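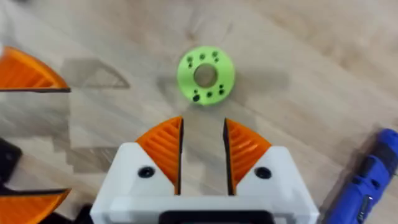 Wrist camera view, with the green disc just past the fingertips.

Flullari: your questions, my answers
By Marilou Lagman. Last updated 3 May 2019.

What is Flullari, in one breath?
It's our method for teaching a two-armed robot to pick things up using only what its wrist cameras see. A person drives the arms through a job, we keep the pictures and the movements, and the software learns to link one with the other. Jerome Padilla wrote most of the training code and I look after the arms (and the tidying, sadly).

Why put the camera on the wrist?
Because that's where the interesting stuff happens! A camera up on a stand gets a lovely wide view, right up until an arm swings across and hides the very thing you're reaching for. On the wrist, the fingers are always in the same spot in the picture, so the software only has to work out where everything else is compared with them. That makes moving the whole rig to another table much less painful.

Doesn't the gripper block the view?
It does, quite a lot, and this was my biggest worry at the start. Something lying behind a finger can all but vanish from one camera.
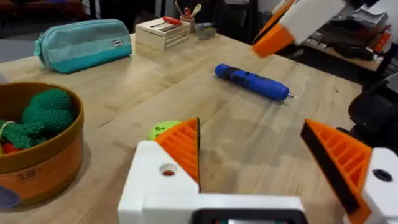 So we let each arm use both views. If the left camera has lost an object, the right one may still have it, and if neither does, the arm backs off a little and looks again. Crisanto Calimlim came up with the backing-off bit over lunch and I was rude about it for a week. Sorry, Crisanto.

How much data did you use?
Just over 3000 recorded pick-ups. We kept back 129 for testing, all with the objects laid out in ways the software hadn't met in training.

And did it work?
Mostly, yes. Flat things are still the hardest, as the fingers have to come in very low and the arm's own shadow muddles the edges. Long thin tools are fine if the gripper lines up across them, and a pain if it doesn't. Soft toys are a joy – you can be miles off and still get hold of one.

Why leave so much clutter on the table?
We tried a bare table first and the results looked brilliant. Then Leonora Policarpio put her pencil case down next to the target and the whole thing fell to bits. We've trained with clutter ever since.

Can I try it on my own arms?
The Kirkdale version is the one to ask for. Ganine is older and only handles one arm. Email Ramil Espiritu and tell him which gripper you have. The next release is planned for July, if I get the manual finished.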